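Home Modules Timetable Reading Lab bookings Contact

Practical Robotics, Handout 4: When the wrist view goes
Last updated 06/08/2023

This handout goes with the lecture on sensing faults. Read it before the lab. The worked case is a stoppage on the Tustora sorting cell in January, and you will need the details for the written task at the end.

1. Background

The Tustora cell sorts mixed soft goods and small packaging into bins. The arm was built by Tesel and the control software was written in house. Two kinds of camera are involved. One is fixed overhead and finds items on the table. The other sits at the wrist with a very wide lens, and guides the last part of the reach and the closing of the fingers.

The same wide lens is used on the hand-held gripper with which people record demonstrations. Training data and live data should therefore look alike, and usually they do. The fault in this case came in through that route.

2. What happened

During an afternoon run the arm reached for an item, closed on nothing, lifted, moved to the bin and opened. It then went back and did the same again. It repeated this 29 times before the operator pressed the stop. No alarm was raised. The log shows every cycle marked as a completed pick.

On the last cycle the fingers came down lower than before and pressed against the table edge. One fingertip pad was torn. There were no injuries, but the operator had been leaning in to look at the pads shortly before the last cycle, with the guard door open and the door switch bypassed for cleaning. The bypass should have been removed before the restart. It is the more serious part of the case and we come back to it in section 5.

3. The first explanation, and why it was wrong

The first report blamed the gripper motor. This was reasonable, as the motor had been changed the week before. Waqas Sial bench-tested it and found nothing wrong with the current, the travel or the closing force. The old motor was put back in and the fault came back within the hour.

The next suspect was the overhead camera. Its calibration was out by some 3 mm, which is poor but not enough to miss an item of that size. It was corrected and the cell still failed.

Only then did anyone look at the stored wrist images. In many of them most of the view was taken up by something very close to the lens. A strip of loose backing from the new pads had folded over and was hanging across the camera. The software had no check for this. It took the blurred surface as an object between the fingers, and so it reported a pick.

4. Why the policy trusted a blocked view

Look at how the software decides that a pick has succeeded. It has two inputs: the finger width and the score from the wrist image. The width limit had been loosened earlier in the project so that thin fabric would count as held. With the limit that loose, fully closed fingers also passed. From then on the wrist image was doing all the work.

The image score came from a network trained on hand-held demonstrations. When Simone Arruda went through that set she found a fair number of recordings where the person's own hand was over the lens for part of the take. They had been labelled along with everything else, and many fell at the moment of grasping, so they carried the label "held". The network had learned that a large, soft, close surface is a good sign.

Points to note:

- The camera was working. It passed its self-test at every start-up, because the self-test asks only whether images are arriving.
- A simple brightness check would not catch every blocked view. Light can still get in at one side while most of the view is covered.
- Sharpness over the whole image is a better measure, but a wide lens close to a soft item also gives blur. The limit has to be set from real data from your own cell.
- The black ring around the round image must be masked off before you take any average. One group last year forgot and spent most of a lab wondering why every image looked dark.

A view from the hand-held gripper with the left hand over much of the lens follows. The curled fingers fill the upper and right portions and are too close to be in focus. What remains of the surroundings is at lower left, with a bright, washed-out patch and a dark shape against it.

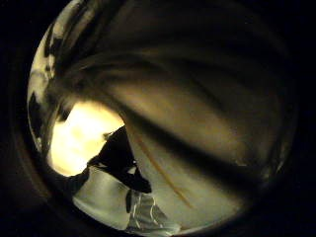

Simone Arruda would throw out every recording with a covered lens before training, and told the review meeting that relabelling them was a waste of time. Waqas Sial disagreed. His view was that a cell will meet blocked views sooner or later, and that a network which has never been shown one has no way to report it. He wanted them kept under a separate label, "view lost", with the arm told to stop and retract whenever that label scores high.

The cell now follows the second approach, with one addition from the first: takes where the lens is covered from start to finish are dropped. You may argue for either in your written task.

5. The safety side

Keep the two faults apart in your notes. The blocked view made the arm behave wrongly. The bypassed switch let a person be within reach while it did so. Fixing the network does nothing about the second.

The changes made to the cell were:

- the door switch bypass is now a key held by the shift lead, and the arm will not run at working speed while it is in
- a run of 3 picks with no change in bin weight stops the cell
- finger width at full close is measured at each start-up and can no longer count as a hold
- pads are fitted with the backing fully removed, and the wrist view is checked by eye before the restart

The bin weight rule is the cheapest of these – the scale was already there and its reading was going unused.

6. Written task

Write two pages on a single sensor fault in a cell you have worked with. Say what the software believed, what was really the case, and which other reading could have shown the difference. Include a short section on where people were standing. Bring a printed copy to the lab.

Shares 4 Comments 2

Previous handout Next handout Back to top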